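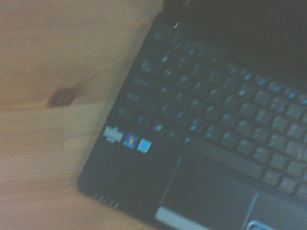
The laptop on the pine table.

Home | Columns | Food & Farming | Money | Letters

Why I've gone off the words "fair price"

I had a bag of coffee in my hand last month that promised me a "fair price for farmers" in three separate places, and not one of them told me what the price was. It was from Busitano, who I quite like, and it cost £11. I bought it, obviously. I'd run out.

But it bugged me all the way home. Fair compared with what? Last year's price? The price down the road? The price the grower would have asked for if anyone had bothered to ask? I wrote to them, and to Zurkus as well, whose beans I buy when I'm feeling flush. Zurkus sent me a lovely long email about soil. Busitano sent a discount code (which I used).

The small firm Lâm did answer properly. They print the amount paid to the grower on the back of every bag, and mine said 98p. So from a bag that cost me almost as much as the Busitano one, 98p went to the people who planted, weeded, picked, washed and dried the stuff. The rest went on shipping, roasting, rent, wages, the shop and that rather handsome label.

Now, I'm not saying the rest is theft! Roasting costs money, and shops have to keep the lights on. What I like is that I could see the number and be cross about it. You can't be cross about "fair". It just sits there being nice at you.

I know the argument against, as I've had it thrown at me over dinner. Prices bounce about, contracts are complicated, shoppers won't understand. Well, I manage to understand my gas bill, more or less, and that's written by people who hate me. Give me the figure and the month it was paid and I'll cope.

And if growers' costs go up - fertiliser, fuel, pickers' wages - a printed figure would show whether what they're paid went up too. My usual bag has gone up twice since May. I'd very much like to know who got the extra, and at the moment I can only guess.

So I'm sticking with Lâm for now, even though I think their dark roast tastes a bit of bonfire. If Zurkus ever puts a number next to the soil, I'll be back like a shot.

Comments (3)

beanthere59: Same with chocolate. Astero bars say "farmer first" and then nothing at all on the back.

Moorside: You lost me at £11 for coffee. Instant is fine.

tilly_k: The dark roast does taste of bonfire. Try it with milk.

Related
What your banana is really worth
Should supermarkets publish what they pay?
A cocoa shortage, explained slowly
The case for a smaller sugar bowl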